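Moving the side table, part two

The first version of this corner was wrong by the height of a power point. I had measured the floor plan, drawn the table on it and forgotten that walls have things on them. Ximeng Li pointed this out while I was still carrying the table, and she was right, so it went back where it came from and I measured again.

Some background for anyone who missed the last post. The upstairs room at Soreo has one long plain wall, one brick wall and a railing by the window. We use it for meetings, for lunch and for putting things down. The putting things down is the part I have been trying to fix. Every flat surface collects cups, adaptors and other people's notebooks, and by the end of a month there is no surface left. My position was that one small table, kept nearly bare, would do more than another set of shelves. Zixuan Su favoured shelves. We agreed to try the table until the end of April and then look at it again.

The table

White top, thin white legs, a crossbar. I bought it second-hand from a seller who also had a darker one for less, and I paid the extra for white so that it would disappear against the wall. The listing said it was level. It was out by 3 mm at one leg, which I corrected with a felt pad cut down with a utility knife. Two pads would have been too many. I checked it with a level in both directions and then with a full glass of water, and I trust the glass more.

The crossbar matters if you intend to keep anything underneath. I wanted the fire extinguisher box to stay close to the wall, out of the walking line and still easy to get at. It sits on the floor under the table, front facing out, and the rule is that nothing goes in front of it. I have put that rule in the room notes. If you copy this layout, check what your own building requires first, as mine may have different rules from yours.

The flowers

I am not good at keeping plants alive and have stopped trying in this room. The flowers are artificial: yellow, orange and white, with green leaves. I bought them loose and trimmed the stems with side cutters, a little at a time. Artificial stems have wire in them and will ruin kitchen scissors. Cut them at different lengths or they sit in a flat disc like a sink plug.

The vase is tall, slender and white. A narrow vase with light stems in it has a high centre of gravity, so I put 250 g of clean aquarium gravel in the bottom. It can now take a bump to the table without going over. I tested it with 400 g as well, and the extra weight made no difference I could detect, so the rest of the gravel went back in the bag.

Dusting is the one maintenance job. A soft paint brush works better than a cloth. Start at the top and do the leaves last.

The pot

The gray-green ceramic pot with the dark teal rim came from a shop called Spahić, where I had gone to look for a tray. It has nothing planted in it. I had planned to put it beside the vase, but the two together looked crowded, and the pot has a rounded body that takes up more room than the rim suggests. I tried it on the left, on the right and on the floor. For now it has no fixed place and gets moved whenever somebody has an opinion. Ximeng likes it on the table. I think the colour is better against the brick.

One practical note. The underside of a fired pot is often rough enough to mark a painted surface. Run a thumb around it before you set it down. If it catches, stick on small cork dots or go over the foot with fine wet and dry paper until it stops catching.

Cups

The white cups are plain, straight-sided cylinders. I went through the kitchen cupboard and took out everything with a handle that stuck out too far to stack, and these were what remained. They are allowed on the table while someone is using them. After that they go back to the kitchen. This is the part of the arrangement that has the worst compliance rate, mine included.

Chairs

I left the black office chairs where they were, near the railing. I did consider turning them to face the table, but people turn them to suit themselves within minutes and there is little point in specifying it. The casters roll well on the wood-look planks. They also pick up hair and thread, so every few months I tip each chair over and clear them with a seam ripper. Flirnus sells a tool for this. The seam ripper was already in the drawer.

Where it stands

A few views of the room, with the table in its second position: 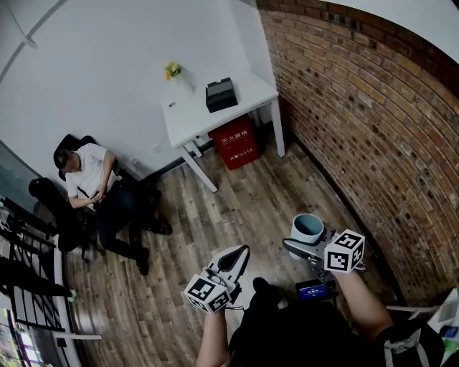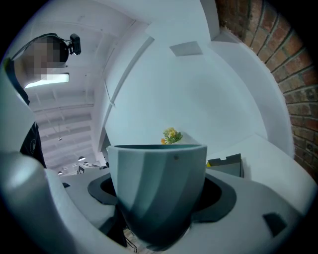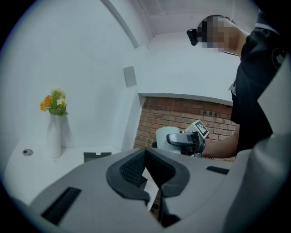 Last of the three: the tall vase on the white table, with the brick recess behind.

Still to do: find a tray that fits the tabletop without covering it, and settle the question of the pot. Grullinent has a shallow white tray that might work, but the website gives the outside dimensions only and I want to know the inside ones. I have written to ask.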